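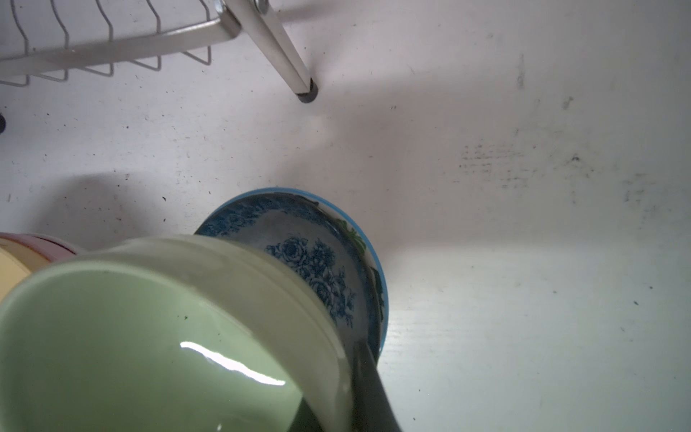 Préparer une démonstration de rangement de vaisselle pour une journée portes ouvertes

Cette page reprend la marche à suivre utilisée à l'atelier Multon pour la démonstration « vaisselle » du bras Plusix. Elle s'adresse aux personnes qui tiennent le poste pour la première fois. Il faut avoir lu la fiche de sécurité de la salle et savoir mettre le bras en pause.

Matériel

Le bras avec sa pince à doigts et la caméra de poignet
Un égouttoir en fil métallique sur pieds
Des tasses et des bols de formes et de couleurs différentes
Un écran tourné vers le public
Une caisse de vaisselle de rechange

1. Installer le plan de travail

Posez l'égouttoir au fond, en travers, et laissez la zone devant lui dégagée. Les pièces se placent à portée de la pince, sans dépasser le bord de la table. Vérifiez que les pieds de l'égouttoir portent bien : s'il bascule quand on appuie sur un coin, changez-le de place.

Choisissez un éclairage diffus. L'intérieur émaillé d'une tasse renvoie facilement un reflet blanc, comme celui qui traverse la tasse verte de la photo, et l'ombre des fils de l'égouttoir s'étire vite sur la table. Si le contour d'une pièce se lit mal à l'écran, déplacez la lampe avant de toucher aux réglages de la caméra.

2. Charger le programme

Ouvrez Sisitz, puis le dossier Valderrama, et chargez la séquence 264. Elle comprend cinq mouvements : approche, prise, levée, inclinaison, dépose. Lancez-la une première fois à vide, à vitesse réduite, la main près du bouton de pause.

3. Régler la prise

Pour une tasse, un doigt de la pince doit venir contre la paroi extérieure. Fermez par petits pas et arrêtez-vous dès que la pièce ne glisse plus. Une céramique épaisse supporte bien la manœuvre ; pour une tasse fine, descendez l'effort de serrage d'un cran.

Heriberto Sotelo, qui a écrit la séquence, conseille de prendre la tasse près du bord. On garde ainsi une bonne vue de l'ouverture pendant l'inclinaison.

4. Incliner au-dessus du bol

C'est le passage que les visiteurs regardent le plus. Amenez la tasse au-dessus du bol avant de l'incliner, jamais l'inverse. Un bol à bord coloré aide beaucoup : sur la photo, la bande bleu ciel se détache nettement de la table claire, même quand la tasse cache une partie de l'intérieur.

Si la tasse touche le bol – cela s'entend tout de suite – mettez en pause, remontez à la main depuis le pupitre et reprenez à l'étape « levée ».

5. Faire la démonstration

Annoncez chaque mouvement avant de le lancer. Gardez la vue du poignet sur l'écran public pendant toute la séquence. Les enfants peuvent choisir la pièce suivante, mais c'est l'opérateur qui la pose sur la table, bras en pause.

Entre deux groupes, remettez les pièces à leur place de départ et passez un chiffon sur le plan de travail.

Code 751 à l'écran

Il signale que la pince s'est fermée sans rien tenir. Ouvrez, recentrez la pièce, relancez depuis « approche ». Si le code revient, changez de tasse et notez le modèle dans le cahier du poste.

Page mise à jour le 31 juillet 2026. Les horaires des démonstrations d'août sont affichés à l'entrée de l'atelier.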